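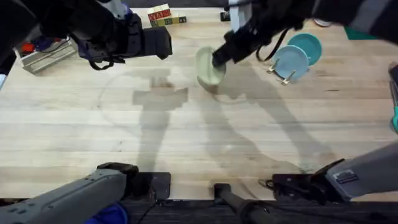 **Slide 1: title**

Hi everybody, thanks for coming in out of the heat. (Wait for the door.) I'm going to talk for a bit under an hour about rocksteady basslines, which I've been obsessed with since I was fifteen, and I'll play a lot of records, so if I get boring there's always another song coming!

Say who I am. Play bass in Gremonis, used to run the Monday night reggae show, buy too many singles.

**Slide 2: what we mean by rocksteady**

Jamaica, second half of the sixties. Ska slows down. Rocksteady only lasts a couple of years before it turns into reggae, and I still think it's the sweetest music anybody ever made on that island. You can fight me at the bar.

PLAY CLIP 1 (ska, 20 seconds is plenty)
PLAY CLIP 2 (rocksteady, let it go to the end of the verse)

Ask them what changed. Somebody will say "it's slower" and yes, sure, but get them to listen to the bottom end. In the ska tune the bass is walking, four to the bar, like a jazz player. In the second one the bass stops walking. It plays a little phrase, leaves a hole, plays the phrase again. Once the tempo drops there's room for that hole, and everything in reggae, dub and dancehall afterward lives in it.

**Slide 3: the hole**

Get the bass out here. Amp should be on already, CHECK BEFORE I START.

Play the walking line. Play the broken-up line. Then play the broken-up line with the gaps filled in so they can hear how fast it goes wrong. I did this at Festgate last summer and people laughed out loud at the filled-in version, so lean into it, make it really busy and awful.

The first teacher who got this through to me was Ivone Araújo. I turned up to her with all my notes learned perfectly and she made me play one line for an entire lesson with my left hand only muting, no pitch at all, just the rhythm. I was furious. I went home and practiced it anyway, and about a month later I got why she'd done it. When you end the note matters as much as when you start it.

**Slide 4: electric bass arrives**

Keep this short, last time I went on forever.

A lot of the ska sessions were upright bass. By rocksteady the electric is taking over in the studios, and you get a rounder, louder note that can carry a tune by itself. The horn sections get smaller too, which leaves the bass and the singers with most of the melody between them. Piano or guitar often doubles the bass line, by the way. Once you hear it you'll hear it all over the place.

PLAY CLIP 3. Point up when the guitar comes in on the bass line. Play it twice if they look lost.

**Slide 5: the same line, over and over**

Riddims! People who know dancehall know this already: one backing track, dozens of singers. A lot of those backing tracks started life as rocksteady songs. The bass line gets played again by a new band in the seventies, again in the eighties on a keyboard, and again on a computer after that.

I've got a box at home where I file singles by bass line instead of by artist. The fattest section has 19 records in it, all the same eight notes, and the whole box is up to 318 as of July. My wife would like me to stop.

PLAY CLIPS 4, 5, 6 back to back, no talking. It's the same line three times, the oldest one first. The last one is the digital version and it's LOUD, pull the fader down before it hits.

**Slide 6: try it yourselves**

Everyone up. Left side of the room claps the offbeat, the guitar part. Right side sings the bass line with me. "Dum, da-dum... (nothing) ...dum dum." The nothing is the hard bit, they will rush it. Stop them, start again, slower. If it really falls apart get the left side to clap quieter.

If we're past 11 minutes to go, skip this and go straight to questions. No, don't skip it, skip slide 4.

**Slide 7: where to start listening**

Handout has the list, it's on the chairs at the back. Compilations are fine! Don't let a collector make you feel bad about compilations. Batista Records down on the corner has a decent rocksteady bin and they'll let you listen before you buy. The Stoster reissues sound good but the sleeve notes are thin, so look up the players yourself if you're into that.

And if you play bass, please just learn one line this week and play it for ten minutes without adding anything to it.

**Questions**

Likely ones:

- Flatwound strings? Yes, and I haven't changed mine in 3 years.
- Pick or fingers? Thumb, mostly, with the palm resting on the strings near the bridge. Show them.
- Was the slowdown because of a hot summer? It's a story everybody tells. I like it, can't prove it, other people say the dancers were just tired of ska.
- What was clip 5? Write the title on my hand, I blanked on it last time.

Play out with clip 7 while people leave. Collect leftover handouts.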